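Chapter 4
Changeovers: Managing the Turnaround of a Holiday Let

What this chapter covers
The time between one party leaving and the next arriving
Planning staff hours and linen stock
Inspection and reporting
Dealing with late departures and early arrivals

4.1 Introduction

In Chapter 3 we looked at how a self-catering property is priced and listed. Once the bookings come in, the owner or agent has to deliver what the listing promised, and the changeover is where most of that work is done. A changeover is the period between the departure of one party and the arrival of the next. In most British holiday lets it runs from ten in the morning to four in the afternoon, and during those six hours the property must be emptied, cleaned, checked, restocked and made ready.

The term "turnaround" is used in the same sense in some of the trade literature. In this book we keep to "changeover" and use "turnaround time" only for the number of hours available.

Case study: Rekilley Cottages

Rekilley Cottages manages 40 properties on behalf of private owners. When Senga Cruickshank took over as operations manager, every property changed over on a Saturday. Cleaners were short of work from Monday to Friday and overstretched at the weekend, and 11 properties regularly missed the four o'clock deadline in high season. She moved half of the stock to a Friday start. Owners were told in November, before the summer calendar opened, and guests who had already booked kept their original dates.

Linen was handled separately. Until then each cleaner had washed sheets and towels at home or in the property.

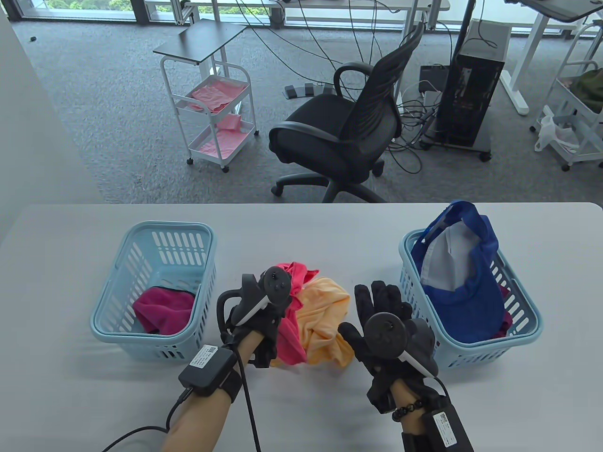 Under the new arrangement, a full set for each bed was held in a central store and a second set was kept at the property in a locked cupboard. A third set was assumed to be in the wash at any time. This is known as holding three par, and it is the usual starting point for a business of this size. Smaller operators often manage on two, but a single late delivery will then leave a bed unmade.

4.2 Estimating the hours

The working time for a changeover depends on the number of beds and bathrooms far more than on floor area. Fadime Canpolat timed each changeover over one season at two sites, Gustilden and Flindska. A two-bedroom cottage at Gustilden took an average of 131 minutes for one cleaner working alone. A three-bedroom house at Flindska with a second bathroom took 164 minutes. Kitchens varied widely, mostly according to how the oven had been left.

Travel must be added to these figures. A cleaner with two cottages on the same lane can finish both within the turnaround time. If they are half an hour apart, the second will be tight.

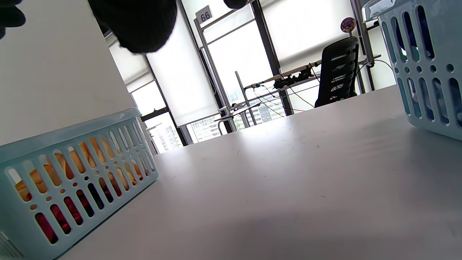 Figure 4.2 Light blue plastic baskets on a white tabletop.

4.3 The inspection

An inspection should be carried out by someone other than the person who cleaned the property. Where this is not possible, a signed checklist is the minimum. Faults are recorded under three headings: damage by guests, wear, and items missing. Only the first and third can normally be set against a deposit, and the terms of the booking must say so.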